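Saturday, the small room at Evham, kettle time

Came in meaning to finish the Ghumman write-up and have spent most of the morning on the water dispenser corner instead, so I may as well put it down properly, because last time we did this we wrote nothing and then had to work it all out again from the Dornmont leaflet.

The dispenser itself first. I wiped down the outside, did the ledge, and ran a cup of 200 ml from each tap, red handle and then blue-grey, into the measuring jug from the bench. Red took 47 seconds, much slower than I remember it, and I am fairly sure it was quicker before the summer. The blue-grey one I forgot to time (sorry!), as I was busy looking for a cloth. Both tasted fine to me, although I'd had a very strong mint not long before, so please don't take that as a measurement.

The bins by the wall want doing too. Paper had got into the black mesh one along with a green plastic bottle, and the pale plastic one next to it is up near the top with crumpled white paper or tissue. I know it's handy to drop things there on the way past, I do it myself, but bottles really ought to go down to the crate in the corridor.

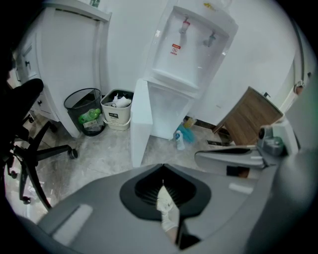
Could we please not descale on a weekday again, came the request from the far bench when I read this out, as last time the tea tasted of Drosex until home time. Quite right, and I have promised. It also came up that the red tap has always been slow first thing and gets better by lunch, so I shall time it again this afternoon before blaming scale for everything.

Moving on to the other side of the room. The two small bottles, the clear one and the slightly taller one with the green label, are on top of the white filing cabinet. It's a good spot for them, up out of the way with that raised rim round the top, but if you use either one do put it back there, and let's not start a collection. The black chair with the mesh back can stay beside the cabinet. I had half a mind to move it to the bench, then sat in it with my tea for a good while and changed my mind.

The meter reading on the Dornmont card was 3,540 litres, and I've copied it inside the cupboard door in pencil.

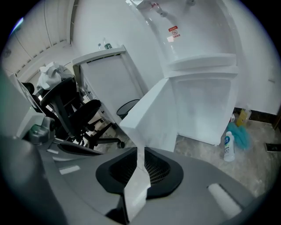 Still to do

Time both taps again after lunch, same jug, 3 goes each, and write down all of them, even the silly ones.

Empty both bins and take the green bottle to the crate.

Order more Drosex. The old packet has gone solid at one corner, and I had to break it up with a spoon.

Ghumman write-up, section on drying times. Monday now, I think.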